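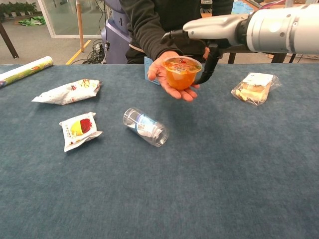 Harkwood Allotment and Garden Society

Minutes of the general meeting held in the Harkwood hall on Jun 16, 2023

Present: Yevhen Mykhailiuk (chair), Mrs Oyelaran (secretary), Mr Pedetti (plots and waiting list), and members as per the signing-in sheet.

Apologies were received from the holders of plots 14 and 31.

1. Minutes of the last meeting

Agreed as correct, with one change. Under item 4, "south gate" should read "lane gate". Signed by the chair.

2. Matters arising

The lane gate has been rehung and now closes without lifting. The new padlock uses the same code as the old one. Members were asked again not to write the code on the back of the post.

The broken glass behind plot 22 has been cleared. Mr Pedetti thanked the two members who took it to the tip.

3. Water

The chair reported that the second tank is leaking at the lower seam. A patch was tried in the spring and held for a fortnight. A quote has been received from Hidico for a replacement tank and fitting, at £500 including taking the old one away. The quote is good until the end of June.

A member asked if a second-hand tank could be found for less. The chair said he had looked at two, one too tall for the stand and the other previously used for oil. Another member asked if the top half of the site could manage with one tank until autumn. The general view was that it could not, as the plots along the hedge already wait for pressure in the evenings.

Agreed: to accept the Hidico quote. Proposed by Mrs Oyelaran, seconded by Mr Pedetti. Carried with one against.

Hosepipes: the rule stays as it is, hand-held only and no sprinklers. A sprinkler was left running overnight on the middle path and the plot holder has been spoken to.

4. Plots and waiting list

All 72 plots are let. Mr Pedetti said there are 107 names on the waiting list, although some have been on it for years and may have moved away. He will write to everyone and take off those who do not reply within 6 weeks.

There was a long discussion on splitting full plots into halves when they become free. Those in favour said that new members often give up on a full plot in the first year. Those against said that half plots mean more sheds, more paths and more arguments over edges. No vote was taken. Mr Pedetti to bring a written proposal to the next meeting.

Letters about uncultivated ground have gone to three plot holders. Two have since made a start. The third has been ill and will be given until September.

5. Bonfires

A neighbour on the lane has complained about smoke. Members were reminded that fires are not allowed until October, and then only after dusk and with dry material. It was suggested that a skip be hired for woody waste. Mrs Oyelaran to get prices.

6. Summer show

The hall is booked. Classes are as last year, with these changes:
Heaviest marrow is dropped – there was one entry.
Shallots will be judged in sets of nine.
Jam and chutney are now separate classes.

Entry forms will be in the shed from next week. Tables are needed, and anyone who can lend one should tell the secretary.

7. Any other business

Blight has been seen on early potatoes near the hedge. Affected tops should be bagged and taken home, not put on the shared heap.

A green wheelbarrow has gone from beside the shed. If it was borrowed, please put it back.

The meeting closed at 8.50 pm. Next meeting in September, date to go on the noticeboard.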